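Home | Issues | Authors | Search | Next article

February
Kaisu Nurmi and Venla Pesonen

4.2 The open afternoon

The demonstration at Gelska was meant to be the easy part of the study. The arm had by then completed the sorting task under laboratory conditions often enough for us to become bored with it, and we had come to regard boredom as a measure of reliability. Visitors were admitted in groups of eight, given a short talk and invited to choose which strips the arm should fetch. We had allowed 40 seconds per choice. The median visitor took 110, most of it spent discussing the matter with whoever had come along.

The task itself was left as described in Section 3. Flat strips of differing finish go to or from a shallow bowl, and the gripper may hold more than one at a time provided they lie face to face (Figure 6). The paired grasp had been added at a late stage and was given a single line in the talk. It drew more questions than everything else put together, including the planner, on which one of the authors had spent the better part of two years.

Three observations from the afternoon bear on the results. First, visitors judged the arm by its pauses. A halt while the controller replanned was read as thought, and several people lowered their voices until it was over. Secondly, shiny strips were requested far more often than plain ones, which skewed the trial order towards the surfaces our depth estimates like least. We had balanced the order with some care and watched the balance go within the first group. Thirdly, visitors who had been told that the arm might fail rated it more highly than those who had been told nothing. The Clendonex team reports the opposite, though their visitors were paid.

We also asked each group to say when they would have stepped in. Sixteen visitors named a moment at which the arm was doing exactly what it should. Two named the talk.

Data from the afternoon are kept apart from the main trials and are not pooled in Table 3. They are used only in the discussion of pacing (Section 5.1), where they are awkward enough to be useful.

Figure 6. Paired grasp of a striped red strip and a silver strip at the light blue bowl.
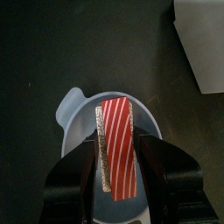

Sjöberg, on reading a draft of this section, remarked that the pauses should have been timed separately for each group, and that a second open afternoon without any talk at all would settle the question of the warnings.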